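2024-12-26

# Landov 9 dish rack, after five months of daily use

Bought in July, writing this up now because I finally have a quiet day and a sink full of holiday dishes staring at me. Short version: good rack, annoying drip tray, would buy again at the sale price. Long version follows, skip around.

Background. Small kitchen, no dishwasher, one counter that has to do everything. Old rack was a chrome wire thing from the hardware store in Etavstead. Rusted at every weld. Left orange dots on the counter that I scrubbed with baking soda for a whole evening and they're still there if you know where to look. So the one rule for the new one was no metal. Plastic or wood, nothing that rusts.

Looked at a Diekmann first. Everybody recommends the Diekmann. It's nice. It is also way too deep for my counter, would have hung over the front, and the cutlery cup is a fixed part of the frame so you can't put it where you want. Also looked at a cheap folding one at Clakport, picked it up, it flexed like a lawn chair, put it back.

Landov it was. Came in a flat box, two main pieces plus the tray and a cutlery cup. Snap together, no tools. The instructions are one drawing and the drawing is wrong, it shows the tray going in from the front and it goes in from the side. Lost a bit of time on that. Not a big deal but come on.

## Holding plates

This is what it's for so let's get to it. Slots are good. Dinner plates stand up on their own and stay up, which the wire rack never managed, everything in there leaned on everything else and if you pulled one the rest went over like dominos. Side plates fine too. They tilt a bit but they don't slide out. Plates with a chunky rim are the test I think, skinny slots pinch them and then you chip something pulling it loose. No chips so far.

Bowls, meh. Deep cereal bowls take up a lot of room and want to roll. I put them upside down on a towel next to the rack, same as I did before. If you eat mostly out of bowls get something else, seriously.

Cutting boards: thin ones yes, my thick one no. Didn't expect it to.

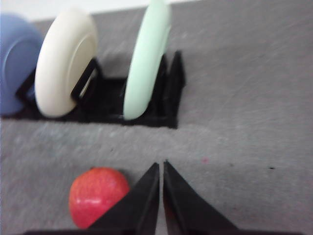

Can it live on the counter full time without leaving a puddle?
Only if you empty the tray every day or put a mat under it, because the spout end fills first and spills over the lip.

That's my main gripe so I'll expand. The tray has a little spout meant to point at the sink. Fine idea. But the slope is so slight that water just sits in there unless your counter happens to tip the right way, and mine tips the wrong way. I folded up a bit of cardboard and stuck it under the back feet, cardboard went soggy, replaced it with two bottle caps. Bottle caps work. Should not need bottle caps.

## Cleaning

Easier than wire. Take the tray out, hot water, vinegar, old toothbrush in the corners. The place where the slots meet the base collects gunk, kind of a pink film if you let it go more than a couple weeks. Toothbrush gets it. I've let it go longer than that and it took an overnight soak. My fault.

Hard water here so there's white scale on everything, and on dark plastic you see it. Wipe with vinegar, comes off, comes back. If that kind of thing bugs you get a light colored one, I think they make it in gray too. Didn't check.

The box says dishwasher safe. No dishwasher so can't tell you. Seems like a funny thing to say about a dish rack but ok.

## The cutlery cup

Clips onto either end. Holes in the bottom so it drains into the tray. Long knives poke up too high and I've nicked a knuckle reaching past, so knives go point down now, and yes that's bad for the tips. Chopsticks fall straight thru the holes. Every time. I put a scrap of mesh from an onion bag in the bottom and that fixed it.

Clip got a little loose by fall. Still holds, just wiggles if you drop a big spoon in.

## Durability

No cracks. One foot pad came off in the first month, glued it, stayed. Plastic hasn't gone chalky or sticky. I did set a hot pan lid on it once without thinking and there's no mark, but I wouldn't make a habit of that.

Feet grip fine on a dry counter and slide on a wet one. It's a dish rack. The counter is wet. You see the problem.

## Who it's for

One or two people, mostly plates, not much counter. Family of five, no, you'd be unloading it halfway thru every wash. Somebody with big pots, also no, get the Diekmann and clear some space.

If you mostly use a dishwasher and just need somewhere for the odd plate it's probably more rack than you need. A towel is fine.

## Gripes again, all in one spot

- tray barely slopes
- instructions drawing is wrong
- cup holes too big for chopsticks
- foot pad glue is weak
- shows scale

And the good stuff: plates stand up and stay there, no rust, wipes down quick, fits a shallow counter, didnt cost much. I paid sale price and at that price I'm happy. Full price I would've grumbled about the tray more than I already have.

Emailed Landov asking if they sell the tray seperately, in case mine ever cracks. Got an auto reply with a ticket number, 2567, and then nothing. Will add a line if they write back.

Going to go do those dishes.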